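Week 4 handout: Sorting a cluttered room
Home Organisation Basics, evening stream
Tutor: Dayana Marulanda

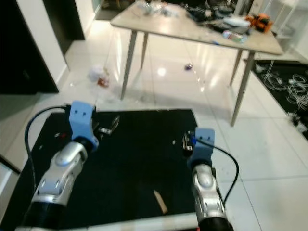

Before you start: floor first, table second

Welcome back, everyone! This is my favourite week of the course, the one where we stop talking about labels and get into a proper muddle. Keep the photo open while you read.

Most people go straight for the tabletop. It's at a nice height and the pile in the middle is calling out to you. Please resist! Start on the floor. The crumpled white plastic bag, the little red item next to it, the purple object under the table: all of those can be picked up in a couple of minutes, and then you can walk around without watching your feet.

Small things on dark mats

Go over a black mat slowly. The metal bracket is easy enough to spot because it catches the light, and so is the short wooden stick, but small dark screws can vanish completely (I once lost 2 hinge screws this way and found them with my heel). Run your flat hand over the surface, then shake the mat outside or vacuum it. White specks show up beautifully on black, so you'll know when you're done.

Any loose bracket goes in the "belongs to something" tub. Don't throw it out until the end of term!

Cables

I could happily spend the whole evening on cables. There are two lots to think about, the white tangle on the rug and whatever is mixed in with the dark electronics on the table. Treat them as separate jobs.

1. Check that nothing is plugged in or in use. Leave working cables alone.
2. Lift the tangle onto a clear surface. Work from the loose ends towards the middle and never yank.
3. Coil each one in loops as wide as your hand and fasten with a soft tie.
4. Tag it with what it belongs to. If you can't work that out, write "unknown" and carry on.

Eusebio Chávez, who took this class before me, kept 40 tagged cables in a shoe organiser on the back of a door. It was glorious. A cheap one with 36 pockets will do nearly the same job.

The tabletop

Sort by kind: packaging together, electronics together, odds and ends last. Open every bag and packet before deciding it's rubbish. A pale top like this one is lovely to work on once it's clear, so wipe it down and enjoy it for a minute before anything goes back.

Group task

In pairs, write down where you would begin and which three tubs you'd bring. Then swap with another pair and argue about it, cheerfully.

For Saturday

Choose one table at home and clear it using tonight's order. Bring your "unknown" cables along for the swap box. Reading: Montoya, chapter on shared workrooms.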